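**Can It Make a Bed Yet? Household Chores and the Machines That Are Supposed to Do Them**

Project report, November
Group: Hanane Slaoui, Ayman Ragab, Shaimaa Metwally
Supervisor: Wen-hsiung Yuen

## Why we picked this

Every year somebody says the housework robot is close. Our group started this project because Ayman had watched a promo clip from a company called Luviven in which a two-armed machine folds a towel, and he wanted to know what happened to the towels that didn't make it into the clip. Hanane thought the answer would be "most of them." We all went in with that bias and should say so.

The question we set ourselves was narrow. Can a machine you could buy or rent today do a bedroom chore well enough that a person would stop doing it? Being faster than before doesn't count, and neither does working in a lab with the same sheet every time.

## What we did

We went through the material Luviven and a smaller firm, Lahlou, have put out on bedding and laundry. Then we spent a day at the Lanambridge test rooms, where Lahlou let us log attempts on their two-armed unit. The tasks were pulling a sheet flat, moving a box off the bed, and putting small items in a tray.

We logged 230 attempts. An attempt passed if Shaimaa, who was not told whether a person or the machine had done it, said she would leave the bed as it was. She is not a fussy person about beds.

## Results

Moving the box went fine. The machine found it, got hold of it and put it down where it was told, and we have no complaint except the wait.

Small items were mixed. Hard things with edges were picked up. Thin, flat things were often pushed along the fabric until they fell off the side.

The sheet was the problem. The machine would take a corner, pull, and make a new fold while getting rid of the old one. Only 8 of the sheet attempts passed. The longest single try lasted 547 seconds, and Ayman made the same bed by hand in less time than it took us to write that number down.

We also think the test was too kind. Nobody sleeps in a test room. A real bed has things left on it and things next to it, and it is usually pushed into a corner so that one side can't be reached at all.

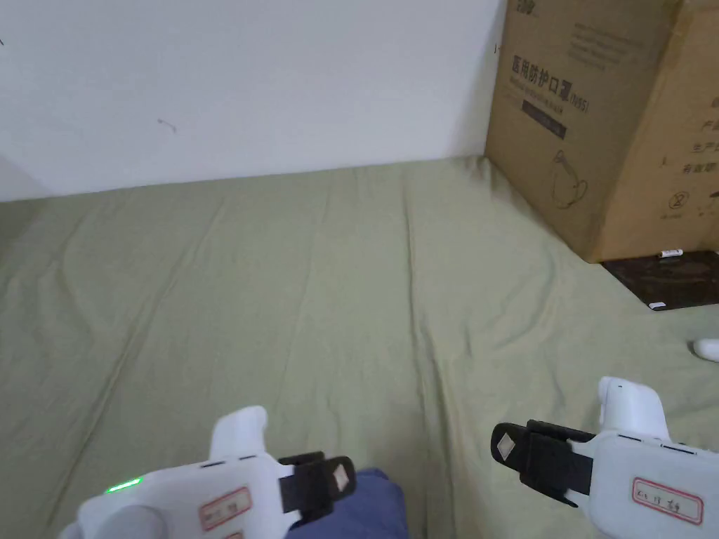 Kenza El Khatib wrote back on our draft that we were grading the machine against a tidy adult, and that someone with a bad back might accept a sheet with creases in it if it meant not bending over. We agree that our pass mark leaves those people out, and a second round should ask them. It doesn't change the count, though, and a person with a bad back would still have to clear the bed of the small stuff first.

## What we would change

- Use 3 sheets of different weights. We used one.
- Record what the operator does between attempts. At Lanambridge a technician reset the sheet every time, and that work never shows up in anyone's numbers, including ours.
- Repeat the test in a student room in Brarnthorpe, with whatever is on the bed left on the bed.

## Where we ended up

Lifting a box is close to solved if you're patient. Cloth isn't. Hanane would give it ten years, Shaimaa would give it fewer, and Ayman has gone back to the Luviven clip and found two cuts in it that we missed the first time.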